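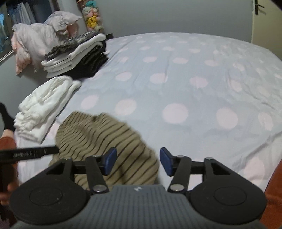
Apr 17, 2018

I've got a grumble about progress bars. Specifically, the little "task phase" label that every manipulation toolkit now wants you to fill in: reach, grasp, lift, fold, release. We use Felotard for our tooling at Custley, and it won't let you save an episode until every stretch of it has a phase. Fine for putting a peg in a hole. For clothes I think it's daft.

Take a pair of striped shorts on a bed. When does "flatten" end and "fold" begin? I spent most of a morning on exactly that, and by lunch I'd moved the same boundary 4 times and liked none of them. You pinch a hem, you tug a bit, the waistband shifts, you've sort of done both. Then the planner gets trained on my dithering as if it were gospel!
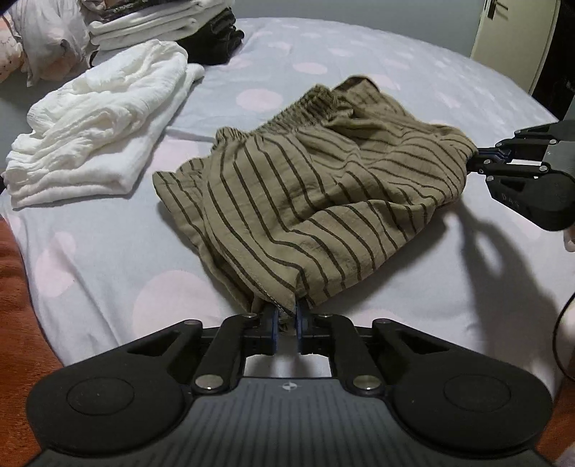

What I'd like is much duller. Log when the fingers close and when they open, log the gap between them, and leave the rest alone until somebody has a real question to ask of the data. Gripper width is a number, and you can argue with a number. "Fold" is just my mood at half past eleven.

People on the Vik list tell me the planner needs phases or it gets lost halfway through. Maybe so – ours certainly did, back in June. But when we dug into it, the trouble was a controller that waited 8 frames before it believed a grasp had happened, and cloth doesn't wait for you. We cut the delay and the planner behaved a good deal better, with the very same wobbly labels.

I'm not saying bin them all. The Tostcombe lot label only the start and the finish, and they go through 100 episodes while I'm still squinting at my second cup of tea. I'd happily copy them. If Felotard would let me leave the middle blank, I'd stop moaning about it tomorrow, and I've asked for that twice now.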